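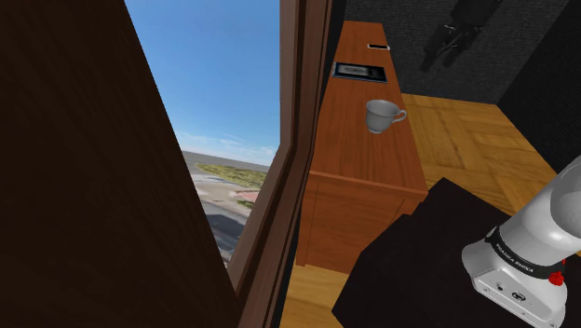
The view tax

There is a particular kind of sentence in property listings that makes the blood run slightly faster and the wallet open slightly wider. It contains the word "views". It may also contain "far-reaching", "uninterrupted" or, if the agent has had a good lunch, "commanding". It seldom says what the views are of. The plural does the work. A view is something you might tire of, but views are a way of life.

I paid for views. The flat was on the fifth floor of a block called Atum House, named either for an Egyptian god of creation or for a builder who couldn't spell autumn. The agent, from a firm called Stuten, walked me straight past the kitchen, which I later understood to be good practice, and stood me in front of the living room window with the air of someone handing over a baby. He said nothing. He'd been trained to say nothing. I looked out at a gasworks, a park, the back of a cinema and a great deal of sky, and heard myself ask when I could move in.

The kitchen had one drawer.

What I want to work out, after several years of living with a marvellous outlook and nowhere to keep the potato masher, is what I bought. People have paid extra for height for a shorter time than you might think. Before lifts, the top of the house was where you put the servants, the lodgers and the poets. Rich people lived on the first floor, up far enough to be clear of the mud and down far enough to be clear of the stairs. Then the lift arrived and the whole building turned over like a mattress. The attic became the penthouse, the poet was given notice, and the same chimney pots which had been a sign of failure became part of the skyline.

So the view, as a thing with a price, owes a good deal to a box on a cable. When the box is out of order the price comes back into question. Ours was out of order for most of one March, and I can report that the appeal of a commanding outlook drops a little with every landing. By the fourth I'd have swapped it for a view of a fence.

An odd thing about a view is how little of it you use. In the first week I did nothing but stand there. I drank tea standing up. I rang people to tell them about the sunset, and had to listen to them being polite about it. By the second month I was sitting down, and by the end of the year I had moved the sofa round to face the television, so that the view was now behind me and could be enjoyed chiefly by the plant. My visitors were the only ones who still looked. They'd come in, cross the room with their coats on and say "Oh!", and I would say "Yes, it is nice, isn't it," and look too, and notice they'd put up a new car park.

That, I think, is half of what a visitor is for.

It works the same way in hotels, where the arrangement is at least honest about being short. A few summers ago I stayed in a guesthouse in a hill village called Cukance, where there were two prices for a room. One was for the side facing the valley and one was for the side facing the hill. The valley side cost nearly double. I took it, naturally, and spent my days out walking in the valley, from which I could see the guesthouse. I was in my costly room only when it was dark. At breakfast I got talking to a couple on the hill side, who had slept beautifully. The valley side got the morning sun at a quarter to five, through curtains that had plainly been chosen so as not to spoil anything.

They also got the wine. The guesthouse served a local red under the name Radonjić, out of a jug, on a terrace which faced the valley and was open to everybody. So the hill people had the view at the hour when a view is any good, with a glass in their hands, at the cheaper rate. I did the sums on the coach home and have tried not to do them since.

A terrace, though, is a different matter from a window, and I've come to think the window is where the trouble lies. Outdoors, a view goes all the way round and has weather in it. You get wind in your ears and something crawling up your sock. A window takes out the wind and the sock and leaves you with a sort of very slow television. It also gives you an edge, which flatters whatever is inside it. I have seen people gaze for a good ten minutes through a nicely proportioned window at a roundabout they would cross the road to avoid.

Painters knew this long ago and put windows at the back of portraits, so that the merchant in the fur collar could be seen to have a river, a castle and a small blue mountain at his disposal. Whether he had any of these things is doubtful. The mountain may well have come from the painter's stock. But it told callers what sort of man he was, in just the way that Atum House was supposed to tell callers about me, until they asked for a potato masher.

Nor is it any use pretending you own it. This is the part the agent keeps back until the papers are signed, and then keeps back after that as well. You may own the wall, the glass and the patch of carpet you stand on, but in England you have, as a general rule, no right to go on seeing what you saw on the day you fell in love. Light is another matter, and lawyers have been fed on it for centuries. The prospect itself belongs to whoever is next in the queue with a crane.

The crane, in our case, came in the autumn. A letter had gone round first with a drawing on it, in which slim people walked dogs beneath trees of a kind I've never seen grow to that size in anything less than 100 years. The new building was to have 53 flats. It was going to stand between us and the gasworks, which I had not known I was fond of. There was a meeting in the church hall where residents of my block spoke with feeling about the heritage value of gasworks, having referred to it up to then as "that thing". Someone behind me pointed out that our own block must have been in somebody's way once. This was not minuted.

It went up at the rate of a floor every couple of weeks. I turned the sofa back round to watch. I hadn't paid my window so much attention since I moved in, and I have to say the crane was terrific. It had a man in it who ate his lunch at my level and could be seen, when the wind got up, taking his time over the ladder. When he went I missed him more than the gasworks.

Now there's a wall with windows in it, and in the windows, people. One keeps a bicycle on the balcony and never rides it. One irons late at night with great care. In the flat straight across, a woman moved in with almost nothing, stood at the glass for a week drinking tea, and then shifted her sofa round to face the other way. I could have told her.

The sky is still there, if you sit on the floor. On clear evenings it goes pink over the top of the new roof and a few seconds later the same pink turns up in all the windows opposite, which the gasworks never managed. A listing for one of those flats came through my door last month, from Stuten, on thick paper. It mentioned views. There was a photograph taken from the living room, and in the middle of it, looking rather smart in the sun, was us.

I looked for my plant and found it. It needs a bigger pot. I've also had a quote for the kitchen, and for what I once paid to be on the fifth floor instead of the second I could have had drawers down both sides.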